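Garment Care and Storage, Unit 9: Folding sportswear
Handout + my notes from the morning session. Bring to practical. If you missed it, copy from somebody, I won't be reprinting.

Reading for this unit: Stamine workbook, chapter on knits, and the two pages on printed jerseys. Skip the ironing section, we did it in November.

1. Why jerseys get their own unit

Shirts have a collar, a placket, a yoke. Plenty of structure to line up against. A basketball jersey has almost none of it. No sleeves, big armholes, scoop neck, slippery knit. Fold it like a T-shirt and the shoulder straps go wherever they want.

Also the print. Heat-applied numbers don't bend the way the knit does. Leave a hard crease through a number for a whole off-season and you may get a crack along it. Stitched numbers (tackle twill) hold up better but they're stiff and push the fold open.

Terms you need:
body - front and back panels together
strap - the narrow part over the shoulder
trim or binding - the finishing at neck and armholes, often a contrast color
hem - bottom edge, usually turned once and coverstitched
flat - laid out, no fold yet
long fold - folded along the length, into a strip
packet - final folded shape, goes on the shelf or in the bin

2. The long fold

Surface first. Any clean flat surface bigger than the jersey. Fabric grips, so the knit won't slide off when you pull on it. A polished table is faster to smooth on but the thing skates around. Try both, decide for yourself.

Steps:
a) Lay flat, front down. Straps away from you.
b) Smooth from the middle out to the side seams. Palms, not fingertips.
c) Fold one side in a third of the width. Armhole goes with it. Strap should land straight, pointing up.
d) Other side over the top of it.
e) Turn the strip sideways so neck is at one end and hem is at the other. Smooth along the length.
f) Stop and look at it before going on.
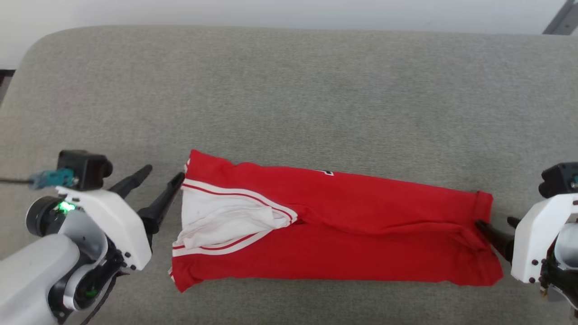
Neck end is where most of you lose marks. The trim is curved, the strip you want is straight, and the two argue. Don't yank the trim into a line, you'll stretch the binding and it stays wavy. Tuck the curve down inside, let the body cover it. If the inside of the back panel shows at the neck then one layer has slid past the other, go back to step d, not all the way to a.

Lengthwise creases down the middle: soft ones are OK. They shake out. Sharp ones mean you pressed down on a bubble, so lift and lay again.

Hem end: check the corners. A corner that flares is usually a side seam that twisted in the wash. You can't fold that out. Turn it under and move on.

3. From strip to packet

Two ways. Learn both, the practical will ask for one of them and I'm not saying which.

Halves. Hem to neck, then again if the shelf is shallow. Quick. Makes a fat edge at the fold and a loose edge opposite, and stacks of these lean.

Thirds. Hem end up one third, neck end down over it. Slower. Neck trim finishes on the inside where it's protected. Stacks better.

Number placement - for team storage you want the number readable without opening the packet. Big number is usually on the back, which is why the fold starts front down. With thirds you may need to shift the first fold an inch or two so the number ends up on the top face. Practice this, it's fiddly. Sideways is fine so long as every packet in the stack is sideways the same direction.

The Urnlow store room had 426 jerseys in it when we visited and every one could be read from the doorway. That's the standard. (They use thirds.)

Common faults, from marking last term's sheets:
- bunching on one side, smooth on the other. One hand did all the work. Even the layers out before the last fold, you can't do it after
- trim poking out at the corner
- number split accross two faces
- packet too tight. It's not a sleeping bag. Knit wants a bit of air
- folded damp. Fail, no discussion 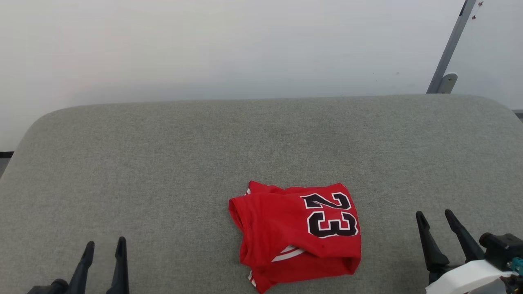

Bilal Rawashdeh disagreed with me on fixing a bad packet. Open it all the way out every time, he said, because a half-undone fold keeps the old bunch in it and you end up patting at a lump. His point was that a full refold costs you seconds and picking at the layers costs a minute, and at the end you still have a lump. He also thinks halves are a waste of everyone's time.

I still say if only the last fold is off, undo only the last fold. But he's right about the lump. For the practical: bunched layers = open out completely. Crooked last fold = fix just that one. Write that down, it wasn't on the original handout.

Then a question from Bilal Daher, whether rolling is allowed. For travel bags yes. For shelves no, rolls don't stack and you can't read a number on them. Rolling is Unit 10.

4. Labels and bins

Using the Nundadeo bin system, same as for towels. Short version:
one bin per size
packets standing on edge, fold side up
number facing front of bin
label goes on the bin, never pinned to the garment

Don't overfill. If you need to push with your other hand to get a packet in, it's full. Pulling one out of a tight bin drags its neighbors half open and then somebody is refolding the whole bin.

Log sheet: bin code, size, number on jersey, condition (G / W / R for good, worn, repair). Sample line from the Lemma sheets:
bin 3781, L, number 84, W, binding loose at left armhole

One line per jersey. If the number is missing or peeled write NONE, don't leave it blank. Blank reads as "forgot to check".

5. Care before folding, quick recap

Inside out in the wash, cold, no softener (softener sits in the knit and it stops wicking). Hang or lay flat to dry. Low tumble only if the label says so. Turn right side out BEFORE folding, several of you were folding inside out and wondering where the number went.

Trim check while it's in your hands: run a thumb around neck and both armholes. Loose stitch, mark R and set aside. Don't fold it into the stack and mean to come back to it.

6. For the practical

You get one jersey, unfolded, and a surface. Long fold, stop, I look. Then packet, stop, I look. Then bin and log line. No timer but don't dawdle, there's a line behind you.

Marks go: long fold 40, packet 40, log line 20. Yes people lose the 20.

Practice at home on whatever you've got. A tank top is the closest thing, mesh shorts are no use. Do it front down. If you don't have a printed one, put a strip of masking tape where the number would be and see which face it lands on.

Still to do: sleeved jerseys (soccer, hockey), didn't get to them, will start with those next time. Read ahead in Stamine if you can. Bring a pen that works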